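Chapter 4
Fabric Care in the Small Hotel

4.1 What the guest pays for

When a guest enters a room, the first things she touches are made of cloth. She puts her hand on the bedspread, she dries her face with the towel, she sits on the chair. In this chapter we study how a small hotel keeps its fabrics in good condition, and how the work is divided between the house and an outside laundry. Chapter 3 has already treated the purchase of linen, so we will assume that the stock is on the shelves.

We use the same two houses as before. The Besex is a city hotel with 40 rooms and its own laundry in the basement. The Plevavau is a guesthouse near the lake, and it sends everything to the Ngô laundry in the next town. 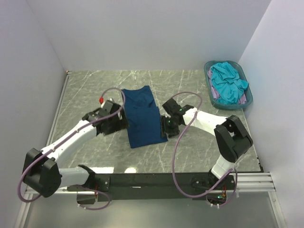
The student should first learn the difference between flat linen and garments. Flat linen means sheets, pillowcases, tablecloths and towels. It is all of a few sizes, and it can be stacked and counted by the pile. Garments are staff uniforms and the clothes that guests give for washing. They have sleeves, buttons and pockets, and each piece must return to the right person. For this reason a garment takes more handling time than a sheet, although it is smaller.

Hằng Phí, the head housekeeper at the Besex, keeps two separate books for these groups. In January the laundry there handled 255 guest garments, and 39 of them came back to the laundry for a second pressing. Most of these were shirts that had been folded while the collar was still damp.
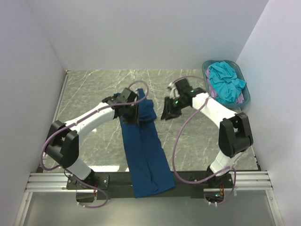 Why is a guest's garment never put in the same load as the uniforms?
The two are washed apart so that color from the uniforms cannot pass to the guest's clothes, and so that a small item is not lost in a large load.

4.2 The path of one garment

Every garment follows the same path: collection, marking, sorting, washing, drying, pressing, folding and return. At the point of marking, the attendant writes the room number on a cloth tag and pins it inside the waistband or the neck. She also empties the pockets and writes down any damage that she finds, for example a missing button. The guest signs this list before the washing begins. 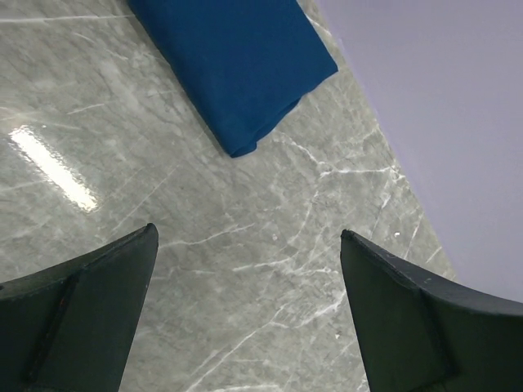
Folding is often given to the newest person in the department, and in our opinion this is a mistake. A shirt which is well pressed and badly folded will reach the guest with creases across the front. At the Plevavau, the owner Zsófia Csonka asks the laundry to return shirts on hangers, and she pays a little more for this service. Section 4.3 compares the two arrangements by cost.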